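I've been putting together gift baskets for years, and the Pamholm is the one I keep ordering for the shop. It's a round wicker basket with a tall twisted handle, woven in a pale honey color that goes with pretty much any candy wrapper you throw at it!

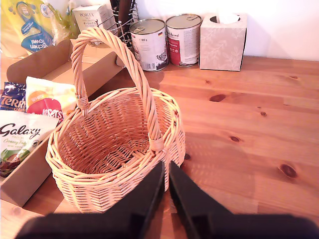
Baskets & Hampers

The weave is nice and tight, even across the floor, and the rim has a thick plaited edge. Both ends of the handle are bound to the rim with wrapped joints - I always check those first on a new basket. It measures 12 inches across and holds up to 9 regular candy bags, depending on how you stack them. 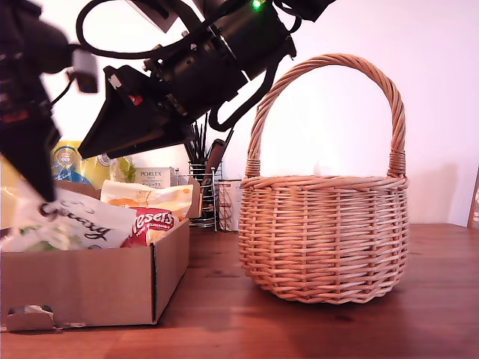

Posted by the Volcombe basket desk

I like a rounded belly on a basket, and this one has it. Chocolate bags sit down in there nicely, and you still have room for a coffee gift or something green on top.

Start with cloth if you're mixing in heavier stuff. A napkin or a bit of bright fabric fills the gaps
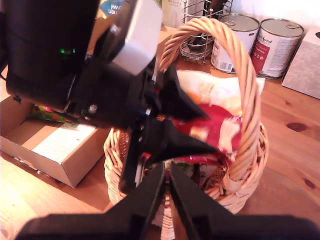
and you won't need half as much shredded paper (I still find that stuff in my car). Cans go in first, bags last, handle clear for the ribbon.

We ship from Varkbridge, item 566, and I pack them flat side down.
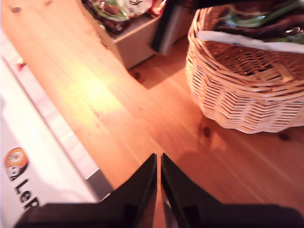 Ribbon and cellophane are sold separately.

57 shares
9 comments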